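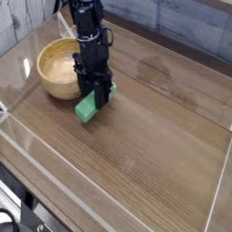

Subject: Re: [kumuline-list] Open day in August, what did you show?
From: Niloufar Safavi
To: kumuline-list

Hello Ona, hello all,

Thank you for the questions. I answer between your lines, and I left out the part about parking, which Houshang has already answered.

Ona Venckus wrote:
> We are planning a similar afternoon at Vendach and I would like
> to know what you put on the table for visitors. Last year we had
> a long programme and people got lost in it.

We kept it very small. One arm, one green block, one wooden bowl. The arm takes the block from the table and puts it into the bowl, then a visitor takes it out and lays it down again in any direction they like. Most people laid it diagonally, I think because they wanted to make it difficult. We had prepared a second task with stacking, but Esmaeil and I decided in the morning to leave it out, and I do not regret it.

> Did you have it behind a screen? Our safety person is asking.

Only the low clear walls around the working area, so people can look over them and also through them. They are good for keeping the block inside when it slips. They are not a protection for hands, please tell this to your safety person clearly. One of us stood at the stop button the whole time, and the visitor put the block down only when the arm was parked. We ran it at 39 per cent of the normal speed. The clear walls do shine quite a lot under ceiling lamps, and from one side of the table our visitors complained about it. If you can choose the room, take one with softer light.

> How many attempts did you get through, and did it fail in front
> of people?

Yes, of course it failed. We logged 46 attempts in the first session and in two of them the fingers closed beside the block. In the second session I forgot to start the log, so I have no number, only my feeling that it was a bit worse – somebody had moved the bowl closer to the wall and we did not notice for a while. The children liked the failures more than the rest. One boy asked if the arm was tired.

> Who did the explaining?

Tahmineh Arabzadeh did the first session and I did the second. She is much better at it. She lets people guess first where the fingers will go, and only then she starts the motion. I talked too much about the grip force and I could see the faces becoming polite.

One more practical thing. The block should be matt and in a light colour. We tried first with a dark one and on the brown table top people standing at the back could not see it at all. The bowl should have a wide opening, otherwise you spend the afternoon adjusting the release point.

I can send you the one-page sheet we gave to visitors, but it is in a Grodotano template, so you will have to change the header. The settings for the slow mode are with Esmaeil Daneshvar – please write to him directly, he does not read this list every day.

Best regards,
Niloufar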